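4.2 Collection in the home workshop

The second half of the corpus was recorded outside the shared workshop, in a house where the Rillis grippers had been assembled and tuned. Each gripper is held directly by the operator, so no arm, base or safety cell was needed. The linkage follows the Bailly parallel design, with one change: the original hard jaw faces were replaced by rubber pads after thin objects slipped out of the grasp in February trials.

Thin, rigid objects laid flat on a soft surface were chosen as the main test. They leave little clearance for the fingertips, and the surface gives under load, which shifts the contact height during closing. We recorded 249 episodes of this type and kept 86 for training. An episode was dropped if the object left the field of view before closure or if the two grippers lost time sync. Logging was handled by Stulent at a fixed rate, and the files were converted with the Clalix tools without resampling.

The approach pose was left to the operator. The only instruction was to place one finger on each side of the object before closing. 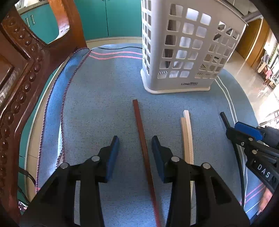
Figure 2. Open gripper over a thin wooden stick on a light blue rug, with paler strips and the second gripper to the right.

Household items near the rug were left in place throughout. Policies trained only on workshop data reached 70 percent success on the bench but were not stable on carpet, where most failures came from the fingertips catching in the pile.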